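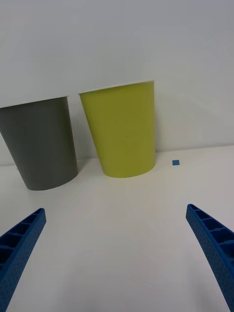
About Stunidley

Stunidley is an independent language school for adults. We teach English, Norwegian and German to people who have moved for work or family, and to those who wish to return to a language they studied long ago. Lessons are given in small groups, during the day and in the evening.

Our history

The school began as an evening course in a rented hall in Brellberg, offered to newly arrived hospital staff. Demand soon went beyond that first group, and the course became a school with its own teaching staff and a full yearly program. A second site was later opened at Sivholm to serve students from the coastal towns, who until then had faced a long trip home after class.

Today the school has 2 sites and enrolls some 240 students each term. Both sites follow the same course plan, and a student who moves from one to the other may continue at the same level without taking a new placement test.

How we teach

Each course lasts 60 hours. Students meet twice a week with the same teacher from the first lesson to the last. Speaking and listening take up the greater part of class time, while reading and writing are practiced mainly at home and reviewed in class. Grammar is taught in every course and is explained in plain terms. 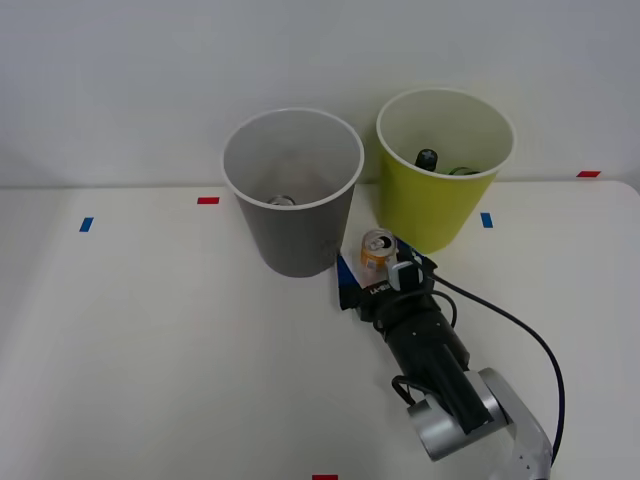 Before enrolling, each new student meets with a member of the teaching staff for a short interview and a written test. The result decides the level at which the student begins. Students who find their group too easy or too difficult may ask to change during the first 2 weeks of term, provided that a place is open.

The Grønli Fund

The Grønli Fund was set up by former students to help those who cannot pay the full course fee. It covers part or all of the cost of one course, together with the course book. Applications are read before each term and are treated in confidence. Support from the fund is not noted on a student's record or certificate.

Our staff

All of our teachers hold a degree in the language they teach or in language education. New teachers spend their first term working beside a more experienced colleague. The school also holds regular training days, and classes do not meet on those dates - students are told of them at the start of term.

Visiting the school

Visitors are welcome at both sites during office hours. Those who wish to sit in on a lesson are asked to contact the office in advance so that the teacher may be informed. The school is closed for the last part of December. Course dates, fees and enrollment forms can be obtained from the office at Brellberg or Sivholm.

Page last updated July 23, 2023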